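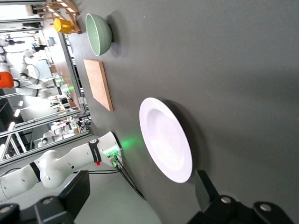
By Elin Wogan
Aug 25, 2023

Tania Begum owns one plate she would save in a fire, and she'd like it known that it cost less than the sandwich she had for lunch.

"It's white, it's round, it has rings on the rim," she says. "I have no further comment." She then comments for eleven minutes.

Begum spent six years choosing tableware for Wetbridge, a mail-order kitchen company whose catalog, at its fattest, offered 963 items. She wrote the descriptions for most of them, including 57 kinds of bowl. She left in June. Since then she has been at work on a slim guide to furnishing a kitchen from nothing, and her position on the matter can be read off the gray table between us: a plate, a cutting board, a green bowl, a little yellow cup, a slatted rack in pale wood. Glasses and cutlery get a chapter each, and she is dreading both.

I start with the rings, which are raised and run one inside the other around the wide rim. Are they for anything?

"They keep your thumb company," she says. "When you carry a smooth plate with gravy on it, your thumb goes on a journey. With ridges, it has somewhere to stop. Also they hide the scratches, because everyone looks at the rings. I used to write that they 'framed the meal.' I framed a lot of meals at Wetbridge. I'm sorry about it."

Her objection to the ridges is that dried egg loves them. She recommends a soft brush and a short temper.

The board is harder to get her off. It's a plain rectangle of honey-colored wood, and she talks about it the way other people talk about a reliable car. She has owned glass boards ("a noise, mainly"), a flexible plastic set in colors she was supposed to memorize, and a marble one that she used twice and then couldn't lift.

"People buy a board to match the counter. Buy it to match the sink! If it doesn't fit in your sink you will never wash it properly, you'll just wave a cloth at it. I've been in the homes of people who teach cooking and seen them wave a cloth at it."

And oiling?

"Twice a year I'm very good about it. I tell people once a month."

I mention the bowl, which is lying over at a tilt on the table, and she makes no move to right it. It's sage green on the outside, pale, with faint ribbing running around it. Begum's feelings about bowls are strong and, after 57 of them, a bit bruised. Her old boss, Kazimír Kadlec, believed that there was a bowl for every food and that a customer who didn't know this simply hadn't been told.

"Kazimír wanted an olive bowl, then he wanted a bowl for the pits. I asked him what was wrong with a saucer and he looked at me as if I'd suggested the floor." She still sends him a postcard every year. "He was right about one thing, though. If you only have one bowl it should be a bit bigger than you think, because you'll mix in it, eat from it, and put your keys in it. This size is good for soup. It's good for cereal if you're honest about how much cereal you eat."

The ribbing gets a pass on the same grounds as the rings. Soapy hands, something to hold.

When it comes to color, the guide has one page. White for plates, she says, and after that do what you like, so long as you'd still like it at six in the morning. The yellow cup passed that test. It's small, it's very bright, and she admits it holds about half the coffee she wants.

"So I get up and fill it again. That's my exercise program."

We come at last to the rack, the subject on which, a former colleague had warned me, she could not be stopped. The former colleague, Alžběta Kratochvíl, shared an office wall with her and heard all of it through the plaster.

"Alžběta has a dishwasher," Begum says, darkly.

Her case for wood slats over wire is that wire racks rust at the feet and leave small orange rings on everything you care about. Her case against wood slats is that they need to dry out too, and most people keep them standing in a puddle. You have to tip it, wipe under it, let some air in. She does this every night, or says so in chapter four.

"A rack should be a place things pass through. In most kitchens it's a cupboard with no doors. People take a plate off it, eat, wash it, put it back. They haven't opened the actual cupboard since they moved in." She thinks about this. "I might put that in as advice. It would save them buying a cupboard."

The guide has no publisher yet, and its working title has changed twice since we arranged to talk. Kratochvíl has read a draft and asked for more pictures and less about gravel, a reference neither of them would explain to me. Begum is currently stuck on forks. She thinks four is the right number and expects letters.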